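Visit report: Kokley toy parts works, sorting and inspection room
2023-07-23

The Kokley works occupies a single-story building behind the Messina rail yard. Visitors sign in at the side door and leave bags in the lockers. Our group was given the second slot of the open day, after the molding hall had closed for a tool change, so this report covers the inspection room only.

The room has 13 tables, all with white tops. White was chosen after a trial in February, when small dark parts were being missed on the old green mats. Lighting is uneven. The window side is bright and the wall side falls into shadow, and dimpled faces are hard to read there. I raised this on the feedback sheet.

Mixed returns arrive from the Altavari shops in bins of 100 pieces. They are tipped out and grouped by set, with odd items left to one side. The bin we followed was numbered 849. Cubes are checked for edge radius, surface finish and legibility of the top mark. Stacking blocks are checked for fit only. Curved pieces have no gauge and are compared by eye with a master sample.

Stated throughput is 3000 pieces per shift. We did not see a full shift and cannot confirm it. Rejects go to Proso for regrinding, sorted by color where possible.

Parking is limited. The next open day had not been announced when we left.

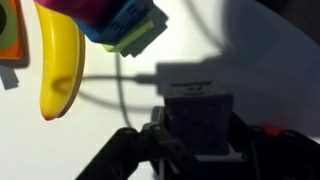 Inspection room: dark gray cube with dimpled face, colored blocks and yellow curved piece behind.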